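Notebook, Sriwong glaze bench — April, batch 19

Celadon crawl on the Burkness stoneware, continued from the previous entry.

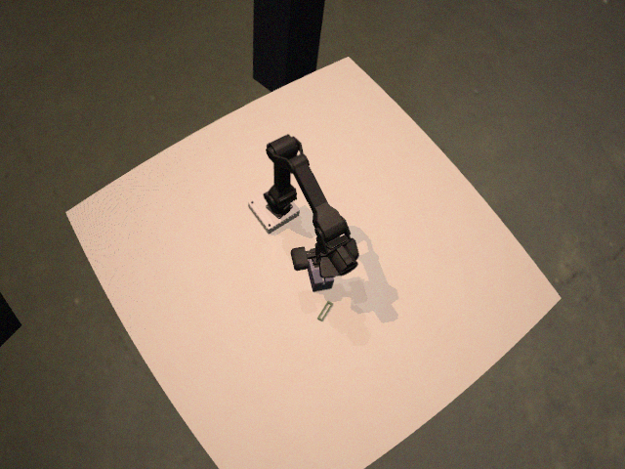

Restating the problem before I start changing things. The base celadon pulls back from inside corners and from the foot ring, leaving bare patches up to 2 mm across. Flat test tiles come out clean. Bowls from the same bucket do not. Sombat had put it down to dusty bisque, so the last set was sponged and left overnight before dipping. No difference I could measure.

Candidates, in the order I intend to try them:

Glaze too thick in the corners. Three-second dip, specific gravity 1.48. Ffion dips the same recipe at 1.42 and has less trouble, but her bisque is fired a cone lower and takes up water faster, so the two are not directly comparable.

Too much raw clay in the recipe. We carry 22 percent ball clay. It shrinks on drying and opens hairline cracks before the piece ever reaches the kiln. I can see these with the hand lens on the unfired bowls, always along the inside corner. Most likely cause in my view.

Overgrinding. The mill was left running through lunch at least once. Residue on the 200 mesh was close to nil, where the old notes give a trace. Cannot separate this from the clay effect without a fresh batch.

Plan for batch 19:

A — control, recipe as it stands.
B — half the ball clay replaced with the same clay calcined. Chemistry needs a small correction for lost water; Theerawat has the figures on the inside of the cupboard door.
C — as A, thinned to 1.42.
D — as B, thinned to 1.42.

12 bowls, three per variant, all from the same throwing session. Dry mix 2,000 g for each variant, sieved twice, slaked overnight. Dip by tongs, three seconds, one person doing all of them. Fongchan has the steadiest timing so I have asked her.

Calcining: ball clay in an open bisque bowl, loosely filled, to 700 C and held 30 minutes. Came out a shade pinker than it went in. Weighed before and after, loss 11.8 percent, in line with the supplier's sheet.

10:40. All four buckets mixed. B and D settle noticeably faster. Added a few drops of saturated Epsom salt solution to each, then the same amount to A and C to keep things even. Gravity rechecked afterward and unchanged.

14:15. Dipping finished. Under the lens, A shows the usual drying cracks. C shows them too, finer. B has one short crack on one bowl. D has none that I can find. Nipon looked over the same bowls without being told the letters and sorted them the same way, except that he swapped one C with the cracked B.

Loaded on the middle shelf, letters mixed so that no variant has the wall side to itself. Cones 8, 9 and 10 front and back. Firing is the standard reduction schedule, body reduction from 900 C, no changes.

Points to watch on unloading: color on B and D against A. If the iron reads grayer with the calcined clay, the correction is off and I will redo the sum before blaming the kiln.

To do: order 200 mesh, the current one has a tear near the rim. Label the calcined tub properly, it looks too much like the Droreo grog.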